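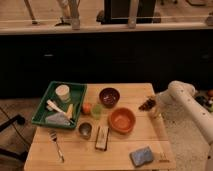
## How to reset a small kitchen table after a meal

A shared table fills up fast. Somebody leaves a fork, somebody else leaves a bowl with a few bits in it, the sponge never makes it back to the sink, and by evening there is no room to put down a plate. These steps cover a table of ordinary size with one tray on it. They work for breakfast or supper.

You need:

- one tray with raised edges (ours is green)
- a folded cloth
- a sponge
- a trash container within reach
- a small lidded tub for leftovers
- warm water and dish soap

### Step 1: Pick up the loose scraps

Start with anything that is not a dish. Crumpled bits, peels, crumbs and wrappers go first, before you move a single bowl. If you stack dishes first, the scraps end up underneath and get pressed into the gaps between the boards.

Pick up large pieces by hand. Do not wipe them toward the edge with the sponge, as dark and sticky pieces smear on light wood.

Look over the whole table once before you go on. Small pale things are easy to miss on pale wood, especially near the corners.

### Step 2: Decide what to do with the food

Whole fruit can stay out. Put it in an empty bowl if there is one. A single small fruit left on bare boards will roll as soon as the table is bumped.

Check every bowl, even one that looks finished. If there is something worth keeping at the bottom, scrape it into the lidded tub. If not, scrape it into the trash. Dark bowls need a closer look than bright ones.

Boxes and small packages go back in the cupboard. If a package is empty, flatten it now and put it with the recycling.

### Step 3: Sort the tray

The tray is for things that belong on the table between meals. At our place that means one cup, one long-handled utensil and a folded cloth. Yours may be different, but keep the list short. Manuela Melis keeps salt and napkins on hers and nothing else.

1. Take everything off the tray.
2. Shake the tray over the sink and wipe the inside, including the corners.
3. Put the cup back in a rear corner, where a sleeve won't catch it.
4. Lay the utensil flat, with the handle inside the edge.
5. Refold the cloth and put it along the front.

A damp cloth should be hung up and replaced with a dry one. Left folded in a tray overnight it will smell by morning.

### Step 4: Gather the cups and bowls

Put the smaller bowl inside the larger one, but only after both have been scraped. Carry them to the sink in one trip. Cups go separately. Don't drop a metal cup into a plastic one, since they can wedge together and are a nuisance to pull apart.

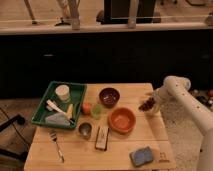
*Bowls and cups to the right of the tray, fork and sponge still down at the front.*

Forks and other flatware go last. Lay them in the top bowl with the handles all pointing the same way. If you are washing by hand, let them soak for 5 minutes while you do the table.

### Step 5: Wipe the boards

Wet the sponge, add a drop of soap and squeeze it out well. Wood with gaps between the boards should not be soaked. Water sits in the gaps and the edges of the boards will lift over time.

Wipe along the boards, from the back edge to the front if that is how yours run, or left to right if they run that way. Wiping across them only pushes crumbs into the gaps. For crumbs that are already stuck, use a dry toothbrush before the sponge.

Go over the table a second time with plain water and then dry it with a clean cloth. Give it another 20 minutes before you put paper or books on it.

### Step 6: Put back only what stays

The tray goes back first, on the left or wherever people don't sit. The fruit bowl goes beside it. The sponge goes to the sink - this is the one we forget most often, and it leaves a damp mark.

### Notes

- For a greasy table, do step 5 twice and change the water in between.
- If several people share the kitchen, agree on who does the evening reset. Remzi Güler and Marisa Negri trade off by the month, and January was Marisa's.
- Oil an unfinished wood table when the surface starts to look dry. Let the oil sit overnight and wipe off the extra in the morning.
- Replace the sponge when it no longer springs back.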